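Trumton kitchen set, two-arm teleop. README

Last update January 8, 2022

READ THIS BEFORE TRAINING. 216 episodes in this folder, 77 of them have the right arm fault. They are in the folder called faulted. Do not mix them back in unless you know why.

What went wrong: right arm gripper drops its position for a moment, then jumps back to the last command. Fast. First seen when reaching over the table for the bowls and trays, toy kitchen task. Left arm fine the whole time. We blamed the Zerka driver for too long. It was the cable at the wrist, chafed where it bends. Damilus sent a new one, swapped, no jumps after that.

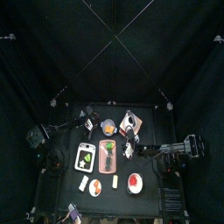 Logs show the jump as a gap in joint 7, then a spike. Anything over 3,000 ticks in one step is the fault, not the operator. The check script flags these, run it first. It misses the short ones, so look at the video too.

Safety: stop button did work but the arm had allready closed by then. Hands out of the enclosure when the arms are powered. Yes also for resetting the toys. Power down, reset, power up. Slow, do it anyway.

Known problems
- timestamps drift between the arms in the early episodes
- Fuchs calibration file is the old one, new one comes in March
- task labels typed by hand, expect mispellings
- some faulted episodes end early, no success flag set

Still open: strain relief on the left wrist. Same cable, same bend.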